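Dye notebook, October, still on the walnut and madder

Kettle on, second mordant bath cooling, so I'll write this up before I forget which skein was which. The new madder from Kendska is far stronger than the old bag from Salgado. I weighed out 300 g for 200 g of wool, same as last time, and got a brick red where I'd been hoping for a soft coral. Lovely colour, wrong blanket!

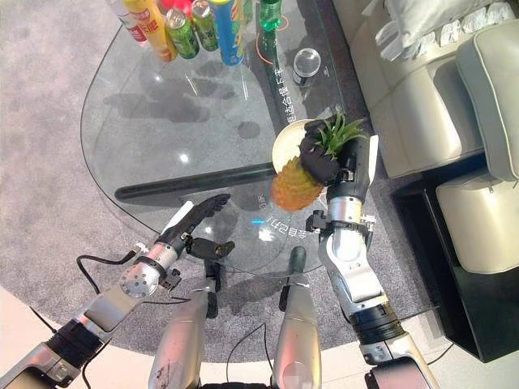 I did wonder about the water. Ours is hard as nails, and madder likes a bit of chalk, so perhaps the old bag was just tired. Anyway, I've put a second skein in the leftover bath overnight (heat off, lid on) and it already looks closer to what I wanted.

The Puneck fleece is another story. It's greasier than the label makes out, and I scoured it twice before the alum would take evenly. Even so there's a pale stripe where I tied it too tightly. Must use looser ties — I write this every year.
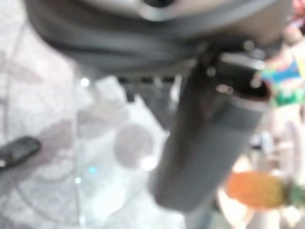 The Dye Shed Notebook

Walnut next. I soaked the husks for 12 days, strained them through an old pillowcase and simmered for an hour. Deep brown on the Puneck, a sort of weak tea on the Treltska yarn, and I can't for the life of me see why. Could be a finish on it. I'll scour a sample and try again.

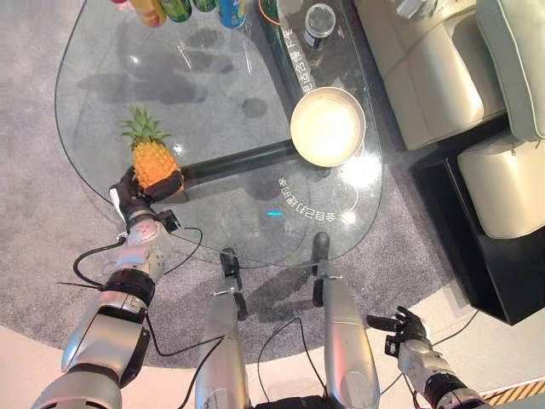
A reader wrote in to ask whether I'd tried an iron dip after the walnut, and said to keep it under a minute or the wool goes harsh. I haven't, but I've got a jar of rusty nails in vinegar that's been waiting for a job, so that's next.

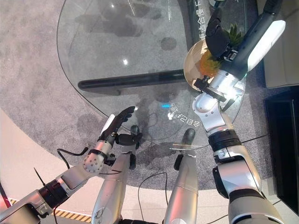
For the blanket border I want a grey that isn't flat. Plain iron grey looks like school socks to me. What I'm after is the mottled look of that round carpet under the glass, with the darker blotches coming and going, and I think I could get there by dipping the skein in loose loops and not stirring. Two short dips, then a rinse. Label the skeins BEFORE they go in this time.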